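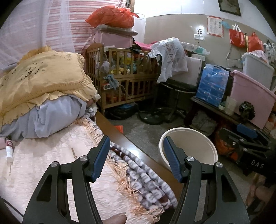

I've been following our country's bid for a seat on one of the smaller UN bodies since January, and friends keep asking me how I make sense of any of it. So I'm writing down how I read a draft resolution, start to finish. You don't need a law degree for this, I promise (I sell flooring).

## Get the right version

Drafts get revised a lot, and the older ones hang around online forever. Look at the document symbol in the top corner. If it ends in "Rev." and a number, you've got a revision, and you want the highest number you can find. I once spent a whole evening marking up a text that had already been replaced twice!

## Skip to the numbers

A resolution comes in two parts. The opening paragraphs start with words like "Recalling" or "Noting with concern," and they set the mood. The numbered paragraphs further down are where somebody gets asked to do something, so I read those first and go back to the top later.

## Circle the verbs

Print it out and grab a pen. "Decides" is strong. "Calls upon" and "urges" are softer, and "encourages" is softer still. My friend Ju-won Ha and I each circle our own copy and then compare, and we still disagree about "requests" (I say it depends on who's being asked, she says I'm overthinking it).

If you've got two versions, put them side by side and look only at the verbs. A "decides" that slid down to "invites" tells you there was some bargaining in between.

## Read the vote

Once it's been voted on, look up the meeting record. You want yes, no, abstained, and also who wasn't in the room, because an absence and an abstention are listed separately. Then read the explanations of vote. They're short, usually a page or less, and countries will often say right there which paragraph bugged them.

## Write your own summary

I give myself 400 words, max. Who has to do what, by when, and who pays. If I can't fill in the "by when," I leave a blank, and there are plenty of blanks.

Ha-neul Ahn reads mine before I post them and takes out the adjectives. Last time she took out 33. Rude, but fair!

Next up I want to do the budget annexes, once I understand them myself.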